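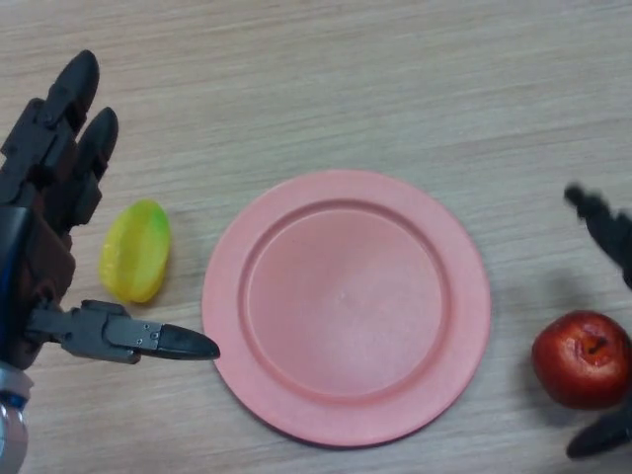 March 21, 2022 – Reed diffuser base, third round

Carried on with the citrus and cedar blend for the Hivgate order. The January version smelled fine in the bottle and weak in the room, so today was only about the base and the reeds. The fragrance itself stays as it was.

Made up 300 g of base and split it into three beakers of 100 g each. Beaker A is the old base with no change. Beaker B has more of the light solvent and less of the heavy one. Beaker C is the same as B but with the cedar cut by half, to see if the cedar is what slows everything down.

Added the fragrance oil at the same rate to all three. A and C went clear with a short stir. B stayed hazy for a while and cleared after I left it on the bench over lunch. I don't like that. If it hazes in here it will haze in somebody's cold hallway. Put a capped sample of B in the fridge to check tomorrow.

Reeds

Used the fiber reeds from the Dravham box, not the rattan. The rattan we have left is from two different lots and the thickness is all over the place. I cut the fiber reeds to fit the tall bottle and put the same number in each. Flipped them once at the start and won't flip them again until the weights are taken.

Starting weights are on the sheet taped inside the cabinet door. I weighed bottle, liquid and reeds together. Last time the reeds were weighed separately and it made a mess of the numbers, so please don't do that again.

Smell check

Dionysis Stamatopoulos came in after two hours and smelled all three without being told which was which. He put C first for strength at the door and A last. Up close he thought C was thin, mostly lemon peel, with a sharp edge he compared to floor cleaner. B was the one he would want in a room. I agree about the sharp edge in C. The lemon needs something under it, and half the cedar isn't enough to do that job.

My own nose was no use by then. I had been pouring all morning. Went outside for a bit and tried again and could only tell A from the other two.

Other things

The small scale drifts when the fan is on. Turn the fan off, wait, zero it, then weigh. I have moved it to the far end of the bench but it still does it a little.

The Tymoshchuk lavender is nearly gone. There is enough for one more batch of sachets and nothing past that. The new sample from Prorkham smells more like camphor and I wouldn't swap it in without asking the customer first.

One of the amber bottles leaked around the plug when laid on its side. Tried two more from the same carton and they held. Leaving all three on their sides on paper towel overnight.

Next

Weigh A, B and C in the morning before anyone opens the window. Check the fridge sample for haze. If B is clear, make a version D with the B base and the cedar at three quarters. If B is cloudy, go back to the A base and try it with thicker reeds.

Order gloves, medium. Pipettes too, the 3 ml ones.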